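February, evening

I promised myself to write more often in this book, so I write now, even if my eyes are already small.

Today was for the clothes. I have postponed it since we moved to Fevbridge, and Duyên Võ reminded me again on the telephone that she needs the things before the month is over. She collects for her cousin's family in Lustincombe, who have two teenagers and a very small budget. I told her yes, I will do it, and then I drank two cups of tea first.

The rule I made was simple. What I did not wear for one year goes to Duyên. It is a good rule until you have the shirt in your hand. The blue plaid one I bought in my first winter here, with the first money from Hollell, and I remember that I paid too much and walked home very proud. I have not worn it for a long time. The coral one is size M and I am not size M anymore, so for this one I did not need to think. The pink one is the softest of all and I wanted to keep it for sleeping.

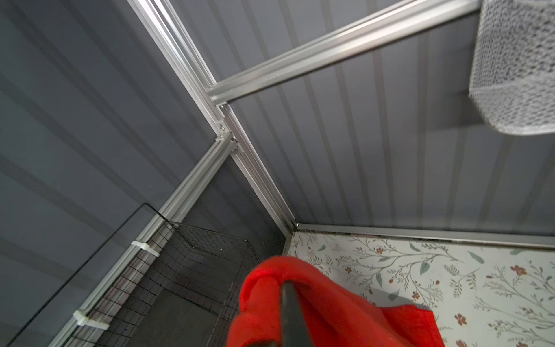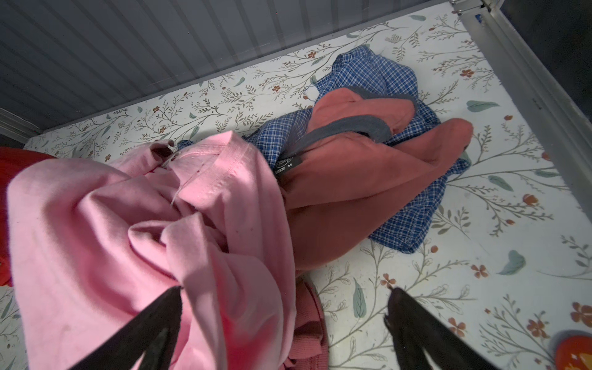
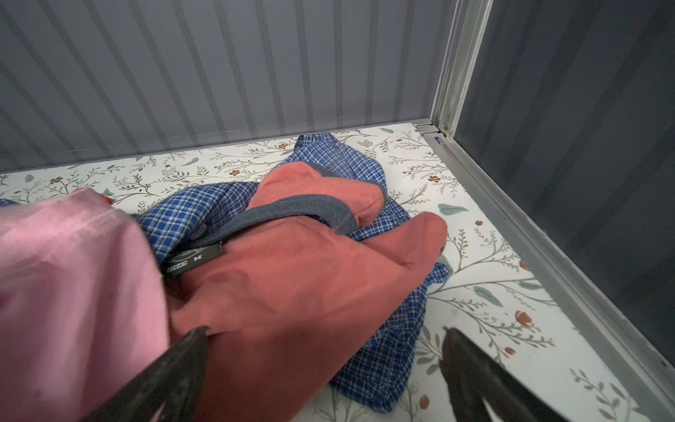

*The gray metal walls, and in the second and third the flowered lining with the clothes on it.*

I like this lining very much, with the little orange flowers and the green leaves. My mother put such paper in every drawer, and when it became old she cut a new piece with the big kitchen scissors. I never learned to cut it straight like she did.

In the afternoon Trinh Hứa came by to return my pot and stayed for one hour. She is strict with clothes. She said that if I must explain for so long why I keep a thing, I should give it away. I answered that she has 14 scarves, and she laughed, but she did not change her opinion. We spoke also about Lâm, who has found a room at last and pays 120 a week for it, with heating.

Decision for now: the plaid and the coral go to Duyên. The pink stays with me until spring, and then I will ask myself again.

Tomorrow I must call Duyên back, buy rice, and look for the second glove.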